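Bench Assembly Technician, Small Plastic Parts
Majimbun workshop, day shift, start in August

Runus is hiring one bench technician for the Kevodent line. The work is fitting cylindrical inserts into white compartmented housings, checking the seat of each insert in its collar, and recording the result. Most of the shift is spent seated.

Duties
Fit inserts to the depth given on the work card.
Inspect ridges and collars for burrs, and trim where the card allows it.
Set rejects aside with a written tag - no verbal handovers.
Keep the bench clear between batches. A standard batch is 60 housings.

Requirements
Steady hands and good near vision, with or without glasses.
Able to read a simple part drawing.
Prior work with molded or printed plastic is helpful. 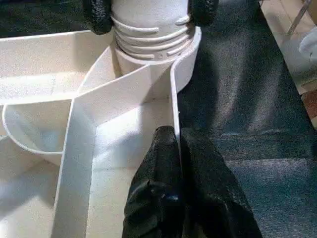
Training lasts 4 weeks and is paid at the full rate. Base pay is $1,104 every two weeks, rising to $1,154 after training is signed off by Wulan Pangaribuan, line lead.

To apply, send a work history and one reference to Sutrisno Wijaya at the Majimbun office. Short-listed applicants will do a one-hour bench test.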